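Folding tables: keeping the tops bright and the legs sound

Filed under Kitchen and Dining. Last updated 27 December 2022 by Tímea Vincze

A folding table with a marble-pattern top is a cheap way to get more working surface, and two of them side by side will do most of what a fixed worktop does. They need a bit of care, mainly at the edges and underneath. These tips cover cleaning, standing two together, the folding legs and storage.
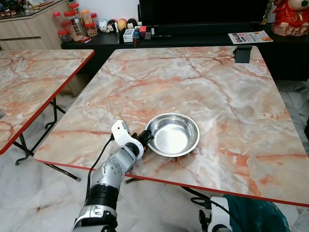
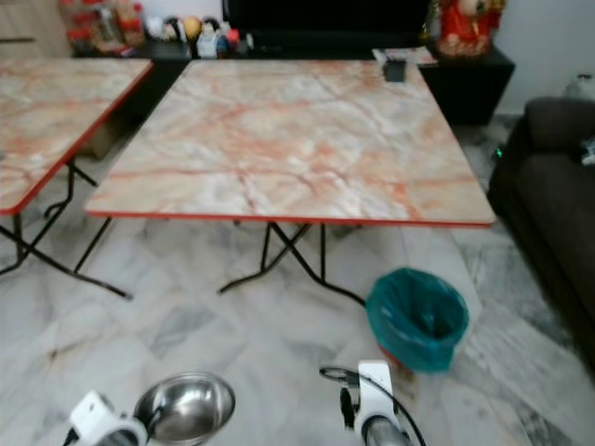

Marble-pattern tops with red edge trim, on black folding legs.

Everyday cleaning

Wipe the top with a well-wrung cloth and a drop of washing-up liquid, then go over it with clean water and dry it. Drying matters more than people expect on a glossy finish. Water left to dry by itself leaves rings, and under a window or a bright lamp you will see every one of them.

Don't use scouring powder or the green side of a sponge. The pattern on most of these tops is only a thin layer, and once the shine has been scratched off it can't be put back. A busy veined pattern also hides crumbs and splashes very well, so run your hand over the surface before you roll out pastry or put paper down.

For tea and turmeric stains, make a paste of bicarbonate of soda and water, leave it on for 10 minutes and wipe it off without rubbing. Do it twice if you have to. Uwe Ostermann wrote in to recommend neat bleach. It did shift the stain on our old table, and it took the colour out of the edging as well, so we don't suggest it.

Edge trim

Dirt collects in the line where the trim meets the top. Go along it once a week with an old soft toothbrush. If a length of trim has come loose, clean both faces, let them dry overnight, and fix it with contact adhesive. Hold it with masking tape until the glue has set. Start from the middle of the loose part and work outwards.

Lift the table when you move it. Dragging it past a door frame is how trim gets pulled off, usually at a corner.

Bowls and hot pans

Steel mixing bowls are kinder to these tops than stoneware, but grit under the base will still scratch. Wipe the bottom of the bowl before you set it down. For whisking, put a folded damp tea towel underneath so it stays where it is.

Nothing straight from the hob or the oven should go on the table. Use a trivet with feet. A thin cork mat is fine for a mug and not enough for a casserole.

Two tables side by side

You can either push them tight together or leave a proper gap. A narrow gap catches cutlery and crumbs. If you want them tight, check the heights first by laying a long ruler across the join. A thin felt pad under the lower foot will make up a small difference.

Rounded corners leave a little notch where two tables meet, so don't stand a glass there.

Crossed legs take up a fair amount of floor. Decide where people's feet will go before you put a bin or a box near the table. We keep ours by the end where no one sits.

Legs and hinges

Check the legs every few months. Turn the table over on a blanket, tighten any screws you can reach, and put one drop of light oil on each pivot. Wipe off what's left or it will end up on the floor. Make sure the catch, if there is one, closes fully before any weight goes on.

Replace worn rubber feet as a set. Bare metal tube marks floor tiles, and on a polished floor the table can slide. Noel Saludo buys his from the hardware counter in Gemthorpe, which keeps 7 sizes; take an old foot with you, or measure across the outside of the tube.

Snack jars and low cabinets

If the tables stand in front of a low cabinet, keep enough space to reach over and dust it. Screw-top plastic jars are good for biscuits and nuts here. Wash them by hand in warm water, as the lids can warp in a dishwasher, and let them air for a day before refilling. Keep them out of direct sun, especially in August.

Putting a table away

Dry it fully, fold the legs, and stand it on its long edge on a strip of old carpet. Two tables should go top to top with a sheet between them. A shed is too damp for most chipboard tops. Under a bed is better.

Next page: getting candle wax off a tablecloth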